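Plirkent Bamboo Steamer, Two Months In

I put off buying a steamer for years. My mother made do with a colander over a soup pot and a dinner plate for a lid, and so did I, and the dumplings came out fine as long as you didn't mind a few of them tearing. Then my sister came to stay, watched me scrape half a wrapper off the colander, and very kindly said nothing at all. I ordered the Plirkent that night!

I looked at the Clerix first, the stainless one with the glass lid. It's a handsome thing and it goes in the dishwasher, but a friend lent me hers for a weekend and the lid dripped on everything. My buns had little gray craters all over the tops. Bamboo lets the steam drift out through the weave, so the buns stay smooth and fluffy, and the kitchen smells faintly like a hay barn (I happen to love that, my husband is still deciding).

A few things I've learned. Soak it before the first use, longer than the leaflet says. Line it with cabbage leaves if you're out of parchment - they come off clean and you can eat them afterward. And keep an eye on the water, because my pan runs dry faster than I ever expect it to. I set a timer now for topping up, after one scorching that I would rather not discuss.

Drying is the one real chore. I leave mine out on the counter overnight and don't put it in the cupboard until the next evening. In July, with our humidity, I'd give it 2 days. A neighbor of mine stacked hers away damp and it grew spots, and that was the end of that.

It isn't only for dumplings, either. Sweet potatoes come out wonderfully, and so does day-old bread, which I'd have fed to the birds before. Salmon is lovely too, though the smell lingers, so I'd keep a separate basket if you cook fish often.

Would I buy it again? Yes, and I already have, for my sister's birthday.
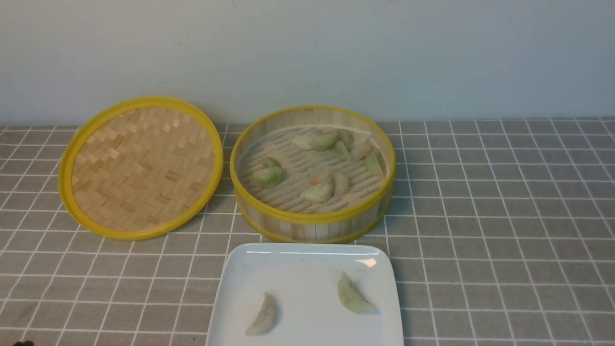
She has been steaming corn in hers, which I hadn't thought to try, and she says to cut the cobs short so the lid sits down properly.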